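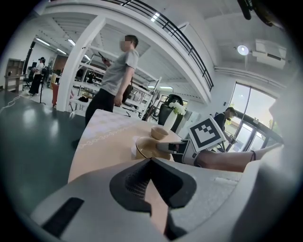 Sunday, May 8, 2022

Cleared the table by hand again tonight, as my ancestors did. I have been keeping score on this question since July, and the machines are still losing to a saucer.

The trouble with a cup and saucer is that it's two objects pretending to be one. Grab the cup and the saucer stays home. Grab the saucer and the cup goes for a ride. I have broken 3 this year and I come with a full set of fingers, plus decades of practice and somebody yelling at me from the next room.

Read the Fustutcombe report over lunch. Their kitchen arm, the Chow, made 369 tries at putting away crockery and finished 204 of them without help. The report calls this encouraging. If I put away dishes at that rate I would be asked to leave the house. 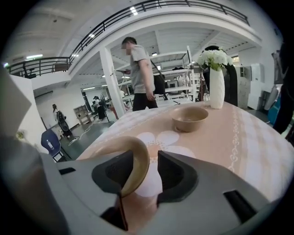 Bowls are the easy ones, I grant them that. A bowl has a rim all the way around, so you can come at it from anywhere and pinch. It's the tablecloth I'd worry about. Catch a bit of cloth along with the rim and the flowers come too, vase and all – I've done it myself, at Easter, with company.

The Stutinberg people say two years until a machine can set a table for 2. They said two years last time as well. Meanwhile the Medico vacuum spent the afternoon under the couch, chewing on a sock and asking for assistance in a pleasant voice.

I do want to be wrong. I'd hand over the dishes tomorrow, and the ironing with them. Must buy saucers.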